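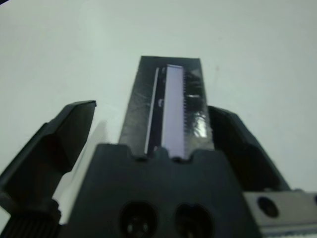 4.3 Build the gripper self-mask

The wrist camera sees part of the gripper at all times. Trusix must know which pixels belong to the tool before it looks for objects, or it will report the fingers as obstacles and the planner will refuse every approach path. The mask is stored with the tool definition, one mask per finger opening.

Before you start, finish the lens calibration in 4.2 and load the Osel tool file that matches the installed fingers.

1. Move the arm over a plain, light surface with nothing between the fingers. Both fingers and the central housing with the toothed rack should be in view.

2. In Trusix, open Tool > Perception > Self-mask and select New.

3. Set the fingers to fully open and select Capture. Trusix records 3 exposures and merges them.

4. Check the red overlay. It must cover the gripper body, the housing, the rack and both fingers out to the tips.

5. If the overlay leaves gaps on shiny areas, such as the glossy patch next to the rack, raise Highlight Fill one step and capture again.

6. If the overlay spreads onto a finger's shadow, lower Shadow Tolerance. Do not trim the shadow by hand. It changes with the light and the arm pose.

7. Repeat steps 3 to 6 at the half-open and closed positions.

8. Set Edge Margin to 3 pixels and select Save to Tool.

NOTE: Small specks on the background do not affect the mask. Trusix drops any region under 19 pixels that does not touch the tool outline.

NOTE: Masks made with the older Van Hecke plug-in can be imported, but Edge Margin is reset to zero.

CAUTION: The fingers move during capture. Keep hands clear until the status line reads Idle.

CAUTION: A mask that is too large hides real objects near the fingertips from the Galtine planner. Run the clearance test in 4.4 before enabling automatic mode.

Build the mask again after any change of fingers, camera mount or lens focus.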